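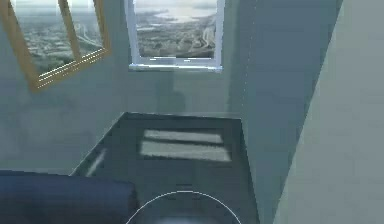

I've been meaning to write up the Kiniva build since November, and every time I sit down to do it I end up fiddling with the simulator instead – you know how it goes! The real one is still in pieces on my bench in Lukstead, waiting on a wheel hub, so all the driving happens on my old desktop for now.

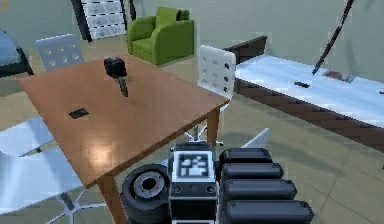
Seo-ah Seok reckons I should slow the wrist right down, and after 90 tries at lining up over a tabletop I'm coming around to her way of thinking. Gun-woo lent me his spare motor controller too, which was awfully kind of him, and I'll wire it in once I've found my good crimpers. They were in the blue toolbox last time I looked.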